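Caderno da oficina, junho, 9h10

Continuação do problema de ruído na sala de medições acústicas. Resumo do que já estava assente: o nível de fundo com a sala fechada subiu em relação à campanha anterior e a componente tonal que aparece nos espectros não vem da ventilação do edifício. Com a conduta tapada e o quadro da iluminação desligado, o pico mantém-se na mesma posição, 92 Hz, com a mesma largura.

Montagem de hoje: microfone de referência no tripé baixo, cápsula virada para o canto norte, pré-amplificador Endik, aquisição pelo canal A. Calibrador antes e depois. A deriva entre as duas leituras fica abaixo da resolução do calibrador, portanto não corrijo nada. Porta com a vedação nova, fecho apertado até ao segundo entalhe.

Primeira série, tudo ligado: pico a 92 Hz, harmónica visível, e uma banda larga em torno de 770 Hz que não constava dos registos de inverno. Segunda série, com a fonte de alimentação da mesa de ensaios desligada: a banda de 770 Hz desaparece, o pico de 92 Hz fica igual. Ou seja, são duas fontes independentes e andámos a tratá-las como uma. As notas anteriores sobre "o zumbido" devem ser lidas com essa reserva.

Para a banda de 770 Hz, a hipótese mais simples é vibração de chapa. A fonte assenta diretamente no tampo e o tampo está aparafusado à prateleira metálica. Meti quatro apoios de borracha Sandu por baixo e repeti. A banda desce bem, embora não até ao fundo. Com a fonte suspensa por uma cinta (má prática, só para o ensaio) deixa de se distinguir. Caminho estrutural confirmado.
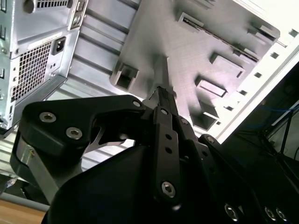

Para os 92 Hz o método tem de ser outro. A frequência não é múltiplo nem submúltiplo da rede, o que afasta transformadores e balastros. Uma máquina rotativa com desequilíbrio daria isto a 5520 rpm, valor alto para uma bomba e baixo para quase tudo o que temos na bancada. Resta a hipótese de modo próprio da sala. O comprimento interior dá um primeiro modo axial bastante mais baixo; a altura, porém, cai perto. Convém medir a altura outra vez, porque o teto falso foi rebaixado quando se passaram os cabos e a planta que temos na pasta é anterior a isso.

Se for modo próprio, falta ainda saber quem o excita. Um modo sozinho não faz barulho.

11h40. Varrimento com coluna pequena no canto, nível baixo e constante. Resposta com máximo nítido a 92 Hz junto ao chão e junto ao teto, mínimo a meia altura. É o modo vertical. A Asuka Hamada repetiu o varrimento com o microfone deslocado para o centro e obteve a mesma distribuição. Ficheiros na pasta Judulach, série 623. Atenção: a primeira medição dessa série tem o ganho errado, usar a partir da segunda.

Tempo de decaimento do modo: longo, como seria de esperar com o revestimento atual. As placas de espuma Drasel que estão nas paredes não fazem praticamente nada nesta gama, e a espessura não dá para mais. Solução possível: painel de membrana no teto, sintonizado, com lã mineral atrás. Cálculo da massa superficial na página seguinte, ainda por verificar.

Por fazer:
- medir a altura livre em três pontos
- trocar os apoios da fonte por uns mais macios
- acelerómetro na laje, a ver se a excitação entra pelo chão
- refazer o nível de fundo com a sala nas condições finais
- corrigir o rótulo do cabo do canal B, que diz A

15h20. Acelerómetro na laje: há sinal a 92 Hz, fraco mas coerente com o microfone. Coerência alta só nessa linha. A excitação vem do edifício e a sala amplifica. Falta percorrer o corredor com o acelerómetro portátil.

Comentários

Asuka Hamada: Na série 623 o microfone central ficou um pouco acima da meia altura, a haste do tripé não baixa mais. O mínimo verdadeiro deve ser mais fundo do que o registado.

R.: Anotado. Repito com o suporte de mesa.

Tiago: A bomba de circulação do piso de baixo foi substituída este ano. Vale a pena ver a chapa de características antes de construir painéis.

Asuka Hamada: O cabo do canal B já tem rótulo novo.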